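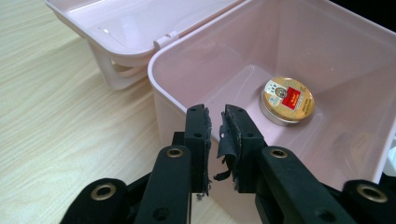

Residents of Lerside asked in writing whether the home repair grants would reach tenants as well as owners, and whether a landlord could refuse the work. Both questions were put to the program office in April. Tenants are eligible. A landlord's signature is required for work on roofs, wiring and heating, but not for grab bars, door seals or smoke alarms.

Grant activity to date

The Lostdale Home Repair Fund received 258 applications during the reporting period and approved 147. Most approved work concerned heating and damp. Roof repairs moved more slowly than planned - two contractors withdrew before signing - and 20 approved households are still waiting for a start date. The Roltden office has reopened bidding for that work.

Small items remain a minor part of spending. Households may claim basic storage where damp has made a closet or cabinet unusable.

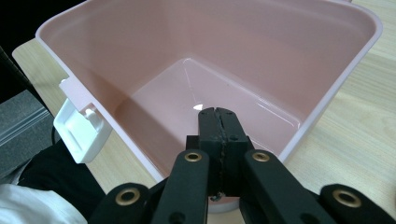
Pink plastic bin, household storage.

Applications from Minami were fewer than expected. Staff there report that the income form is hard to complete without help, and a shorter version is now in use. Evening office hours will continue until 8 p.m. through the winter.

Spending remains within the approved budget. The office requests permission to move unspent outreach funds into the roofing line, where bids have come in above the original estimates.

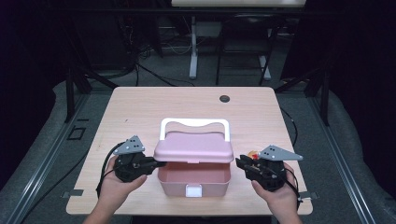 Work planned for the next period

Nine homes in Lerside are scheduled for full heating replacement. Inspections will be completed before any final payment is released to contractors.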